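# Teaching the arms at Besnard: a placement report

Submitted October 8, 2023, for the module Work and Technology

## 1. How I came to be there

Besnard makes small wooden fittings for shops: display blocks, peg stands, the little things that hold up a pair of sunglasses so that you notice the price. The firm has 50 employees on one site. In March it signed an agreement with Prullitz, a company that supplies robot arms and, more to the point, the software that is supposed to tell the arms what to do. My placement lasted eleven weeks, and my task was to find out what this had done to the people in the assembly room. I was also given a locker that didn't lock, but that falls outside the research question.

My supervisor on site was Ginette Gautier, who runs assembly. I interviewed her twice, and I interviewed Costel Avram, Zuzana Hudec and Clifford MacDonald once each. Clotilde Tessier of Prullitz answered questions by email, usually at length and usually to a slightly different question.

## 2. What the work was before

Until this year the pegging bench did one job. A worker took a drilled block, set a peg in it, checked that it stood straight and passed it on. A good pegger got through a tray without appearing to look at it. Costel has done the job for 27 years and was unable to explain to me how he knows when a peg is true. "You can feel it" was the full answer, given three times with growing patience.

The management case for automation rested on exactly this sort of job. It is repetitive, it is hard on the thumbs, and people leave it. The first proposal, which I was allowed to read, assumes the arms would take over the bench by the end of the summer and the peggers would move to "higher-value activities". The activities are not listed.

## 3. What the work is now

The arms have to be shown. Prullitz's system learns from demonstrations: a person does the task while holding the same kind of gripper the robot will use, the movements and camera pictures are recorded, and the software is trained on the result. The target for the first product was 4000 recorded demonstrations. So the effect of automation so far has been that people put pegs in blocks, more slowly than before, with worse hands.

I say this with some feeling, having tried it. You hold a gripper in each hand and your own fingers are reduced to opening and closing it. One gripper steadies the block, the other deals with the peg, and both trail a cable that has its own plans. On my first afternoon I was told that my recordings would be kept "as negative examples". Ginette thought this was a kindness. I am less sure.
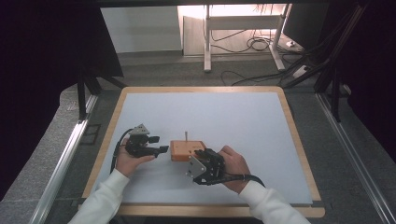
Zuzana, who moved over from packing, is the best at it. She had never worked the pegging bench, and she puts her success down to having nothing to unlearn. Costel found it much harder. For the first fortnight he kept trying to turn the block with a thumb that was busy elsewhere, and he described the gripper to me in Romanian and declined to translate. By the time I left his recordings were being accepted, though he still sighed audibly on each one. The system does not record sound.

There are rules for a good demonstration, and they changed while I was there. At first people were told to work naturally. Then they were told to work naturally but keep the hands in view. Then a sheet went up by the door:

- Start with both grippers open.
- No pausing to think.
- If you drop the peg, finish anyway and mark it.
- Do not tidy the block afterwards.

The last rule caused real trouble. Everyone at Besnard has been trained to leave a piece square to the edge of the bench, and several people simply could not stop doing it. Clifford, who maintains the machines and lends a hand with recording, pointed out that the robot would now learn to be tidy as well, and asked whether that could be charged for.

## 4. Skill, and who owns it

The interviews returned again and again to one question, which was what the recordings are. To Prullitz they are data. In Clotilde's emails they are "episodes". To Costel they are his job, in pieces, on somebody else's computer. He was not angry about it, as far as I could tell. He wanted to know whether the arm would still be doing it his way after he had retired, and he seemed to find the idea both flattering and a bit rude.

Zuzana saw it differently. Recording is paid at a higher grade than packing, she sits down for it, and visitors ask her things. Her worry was what happens at demonstration 4001. I put this to Ginette, who said there would be other products. I put it to Clotilde, who sent me a brochure.

The higher grade is itself a sore point. It was agreed for people who record and not for those who stay on the ordinary bench, even though the ordinary bench is still what fills the orders. Two peggers I spoke to informally felt they were being paid less for doing the job properly. I could not find anyone in management who disagreed, only people who said it was temporary.

## 5. What has changed, so far as I can tell

Less has changed than the proposal promised, and some of it has gone sideways. The arm, which the staff call Stustow after a label on its delivery crate, was running supervised trials when I left. Clifford stands beside it. His job description now includes "exception handling", meaning he picks up the pegs.

The thumbs are better. This was one of the original aims and should be counted. Those who record complain of their wrists instead, and Ginette has asked for a limit on session length. She had not yet had an answer.

The quietest change is in how people talk. The peggers used to work without mentioning the work at all. Now they argue over the angle of approach and whether to bring the block to the peg or the peg to the block, and during my last week a disagreement on this subject used up most of a tea break.

## 6. Limits of this report

I spoke to a handful of people in one room of one firm, and one of them was also signing my attendance sheet. I did not get access to the training results. I had hoped to compare Besnard with Grirnonum, a similar workshop that bought a conventional pegging machine instead, but my request for a visit was passed to their sales department, and I now receive their newsletter.

A follow-up in a year would be worth doing, mainly to find out what grade Zuzana is on. Interview notes are in Appendix A, and the sheet from the door, in all its versions, is in Appendix B.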